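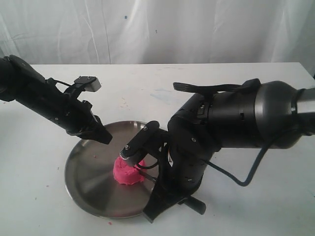

Subject: Re: [playgroup-makers] Play dough, cooked or uncooked?

To the person who asked about crumbs: yes, it crumbs. All play dough crumbs in the end, and the pink shows it most. The white tables we were all so pleased with in August show everything.

Someone wrote earlier:

> We made the uncooked recipe from the Tonness leaflet and it was lovely
> for two sessions, then went to gravel. Is it the salt? We used 280 g
> to 500 g of plain flour. Also, what does everyone put under it? Our
> plastic mats have gone sticky and I am sick of scraping them.

280 is a bit steep on the salt, but I doubt it's the whole trouble. Uncooked dough dries out faster, whatever the leaflet says. I do mine in a saucepan with oil and cream of tartar, stir until my arm complains, and knead it while it's still warm enough to regret. Mine lasts 4 weeks in a lidded tub. If yours has already gone to gravel, wet your hands and work it for ten minutes. If it's still gravel after that, bin it and tell the children it has gone to live on a farm.

As for what goes under it, I gave up on mats. A round stainless steel pan with a low rim does the job. The dough sits in the middle, most of the bits stay inside, and the thing can be washed up like a plate. A few crumbs still get over the side, and those you pick up with another lump of dough. Don't use a wet cloth, you'll only make pink paint.

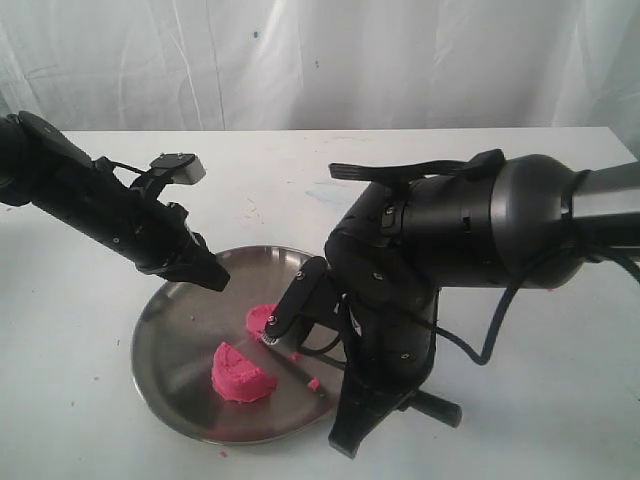 Tools are the other half of it. The Stomeo cutters are fine but the small ones clog, and I've dug dough out of a star with a cocktail stick more often than I'd like. An old brush with short stiff bristles makes good marks along an edge (fur, grass, hedgehogs, more hedgehogs). Let the brush dry before you clean it and the dough flicks out.

Colour: paste, never the liquid. A bit on the end of a knife, kneaded in with gloves on. I skipped the gloves once and went to a parents' evening looking guilty of something.

I've got a spare tub of cream of tartar if anyone near Prosach wants it. It's the catering size – I misread the label.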